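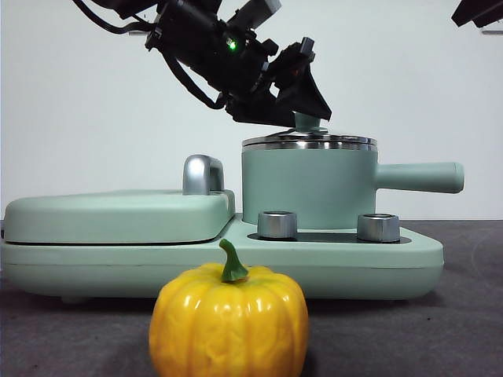 The Lifetime Alignment Plan Is a Bet, and You Are Not the House

My neighbor Carleen Tipoki paid $119 last July for something called a lifetime alignment plan. She drives a ten-year-old Wevari hatchback that she hopes to get rid of next year. Whose lifetime are we talking about here?

I have been suspicious of these plans since a shop in Lidstead tried to sell me one while my car was still up on the lift. The pitch never changes much. A single alignment costs 60 dollars, the plan costs less than two of them, so after the second visit you are riding free. I can do that math. What I can't do is think of a reason my car would need its wheels straightened over and over, unless I plan to hit every curb in the county.

Alignment matters. If your car pulls to one side, or your steering wheel sits crooked on a straight road, or a front tire is going bald along one edge, get it checked. Get it checked after a bad pothole, too, and after any work on the suspension. I have no quarrel with any of that. My quarrel is with the idea that a car driving perfectly well should come in every few months for a fix, on a schedule picked by the shop that sells the tires.

Przemysław Kurek ran a front-end rack for 30 years before his knees gave out, and I asked him what the shop gets from a plan like this. "You," he said. "They get you in the building." Once the car is up in the air, someone will find a tie rod, or a strut, or brake pads that are "getting there." Carleen has been back twice. The alignments cost her nothing. The receipts for everything else came to $2,961.

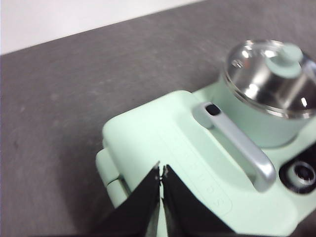

Clear lid and mint-green finish, seen up close.

Maybe she needed every part on those receipts. I wasn't under the car. But she was shown no measurements before the work began, and that bothers me more than the total. A modern alignment rack can print the readings before and after. Ask for the sheet. If the first column was already inside the maker's range, you have learned something about the visit, and maybe about the shop.

Defenders say a plan gives peace of mind. Fine, but read the small print first. Carleen's ends if she sells the car, and it leaves out any adjustment made necessary by "worn components." Guess who decides what is worn.

I'll keep paying for one alignment at a time, when the car asks for it.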